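Working next to the arm: start-of-shift setup

Quick version for bench staff at Girnton. Leanne Nuttall has the long one, ask her.

You used to load the parts by hand, all shift. Now the arm does the picking and you do setup, checks and the odd rescue. Different job — less wrist, more looking.

1. Clear the bench. Tools off, cups off, sleeves out of the way. Purple base goes down flat, green and brown blocks seated before you log in. 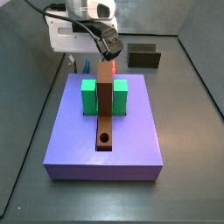 Log in to Budisis with your own badge, not the one taped to the monitor. Shift target is 3,000 picks. That's the arm's number. Yours is zero missed checks.

2. Put the pegs out. Lay them on there sides, gap between each so the fingers can get in. Red and blue both have the hex end and the thin end — hex ends all pointing the same way. Then hands out and start.
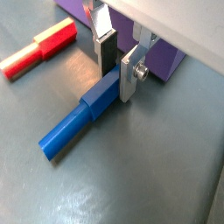 3. Watch the first 5 picks. Don't walk off. If a part sits crooked in the fingers, press pause, not the red stop. Red stop means a full restart and a call to Kyung-hwa Cho.

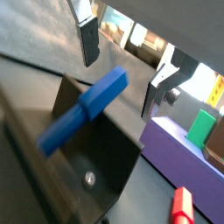
Write down anything odd, even if it cleared itself. Every 900 picks wipe the fingertips and sign the sheet. Breaks are the same as before, teh arm waits for you.

4. Handover. Tell the next person what you paused for. Say it out loud, the log is slow to update.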